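Fridge week, or what I did with most of February 2025

I keep saying I'll put these up and then I don't, so here goes, finally. We moved into the Drestau apartment in October with one refrigerator between three households' worth of condiments, and by the new year you couldn't get the crisper open without taking your shoes off and bracing a foot on the cabinet. Hoi-yan Wu (upstairs, much tidier than me) said she'd help if I promised to write it up, so this is me writing it up!

I'm not a before-and-after person. I did a gallery for the pantry last fall and half of you asked where the "before" was, and the answer is that I was too embarrassed to take one. Same deal this time, sorry. What I can give you is how we went about it.

We started at the top and worked down. Everything came out onto the counter in batches, and each shelf got wiped with warm water and a little baking soda. I've tried the fancy sprays and I'm back to baking soda. The glass shelves slide out if you lift the front edge first. I spent a good twenty minutes pulling straight at mine before Hoi-yan reached past me and lifted.

Mustard. I'm not going to tell you how much mustard. Sheldon Wong took some of it home and I haven't asked.

The main shelves are now set up by who eats what. Leftovers go at eye level so they get eaten, eggs are one shelf down, and anything for work lunches goes on the left, where I can find it half asleep. I was going to buy a set of those Rind stacking trays (18 dollars for a pair, on sale) but we had enough odds and ends in the closet to get by. Ask me again in the summer.

Then the door. I have strong feelings about doors! They're the warmest part of the fridge, so milk lives on a shelf now and the door is for drinks, jars and sauces. Tall bottles go together on one shelf where they can lean on each other a bit. The juice gets moved around more than anything else in our kitchen, and I've given up on assigning it a permanent home.

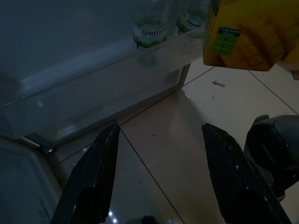 Spritzer water in the door, and the mango juice with its vitamins A, C and E on the side.

I should say the kitchen is pretty dim at that end, and I still haven't picked a light. There's a Druseck clip-on I like the look of. If you have one, tell me whether the clip holds.

Next up is the freezer, and I'm dreading it. There are dumplings in there from the old place.

3 comments

Ewan Tipoki
The lift-the-front-edge thing just saved me. I've had the same fridge for 5 years and thought the shelves were fixed. Does baking soda leave a film on yours? Mine goes streaky.

Hilkka Oksanen
Ewan, go over it again with plain water and dry it right away, no streaks. And I'm with you on milk, but my husband puts it back in the door every single night.

Iveta Hudec
Please do the freezer! I want to know about the dumplings. Also mango juice is the best juice and I will not be taking replies.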